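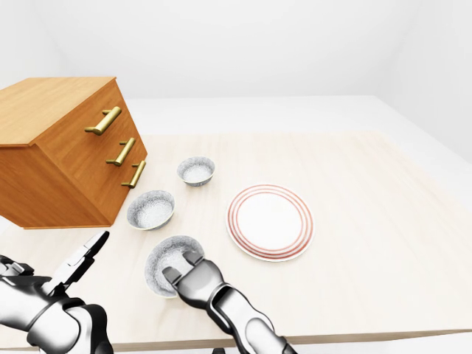 Honey-orange finish with brass-colored bar handles (3D render).

Garnura Three-Drawer Chest
by Courtois

A chest of drawers has one job, and the Garnura has been doing it without complaint since Killian Lemaire drew the first one for his own hallway. It holds sweaters. It also holds the takeout menus, dead batteries and single gloves you swore would live somewhere else.

The top is 84 cm wide, enough for a lamp, a bowl of keys and the mail you are ignoring. Drawers run on soft-close slides – slam them all you like, they will refuse to join the argument.

Ships flat in 2 boxes. Assembly takes 2 people, preferably on speaking terms. Wall anchor included; please use it.

Finish: honey
Width: 84 cm
Spare handle screws: yes, taped inside the top drawer, where you will find them next year

Next delivery from our Fundurgate warehouse: August. Returns accepted within 118 days, assembled or otherwise. Questions about finish samples go to Blandine Picard at the order desk.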